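Sismont: notes on a plain tabletop set

by Lowri Lloyd, updated 16th August

Hi! So this is the readme for Sismont, my folder of pictures of pale, plain surfaces and whatever happens to be sitting on them or poking in at the side. I started it in April when I was repainting my work table and could not for the life of me find decent pictures of a matte gray-white top in ordinary room light. Everything I found was shiny, or had a vase on it, or a bowl of lemons (why is it always lemons??). So I made my own pile and then it grew.

What's in the folder

There are 500 pictures right now, sorted into 26 folders. Each folder is one surface in one kind of light. The names are just the surface and the light, like gray-white_morning or cream_lamp, and there's a text file called notes.txt in each one where I wrote down anything I thought I'd forget. Some of those notes are long and some of them say "ok" and nothing else. Sorry about that, I was tired.

The Holst folders are the oldest ones. Holst is what I call the big table in the back room, and it's had more coats of paint than I'd like to admit. The Nunitz folders are the smaller side table, which is a bit warmer in color. If you only want cool grays, skip Nunitz completely.

What I use it for

Mostly for matching paint! I also use it to look at how shading moves across a flat thing, which is way more fun than it sounds. A matte top never comes out as one color. You get bluish patches, washed-out bits, a soft band going across on the diagonal, and there's no line anywhere that you could put your finger on. I've tried painting that on a sample board and it took me 3 goes before it stopped looking like a stain.

My friends in Lolton use the same folders as backgrounds for their craft listings, and that's fine by me, go ahead.

Things to know before you use it

The colors are not corrected. I tried correcting them for one folder and hated it, so I put the originals back.

Lots of the pictures have a corner of something in them, a pale border or a bit of a panel. I left those in and didn't crop. If you need a totally bare surface, you'll have to crop it yourself, and please save your crops somewhere else so the originals stay put.

There are 8 pictures in cream_lamp that I'm pretty sure belong in cream_evening. I keep meaning to move them.

How to add yours

Send me a note first with the surface and the kind of light, and I'll make you a folder. Matte only, please. I'd love some more pale grays like this one, with the shading nice and gradual:
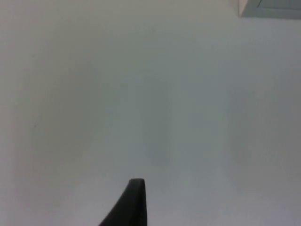 Oh, and leave your file names alone when you send them, I rename everything in one go at the end of the month.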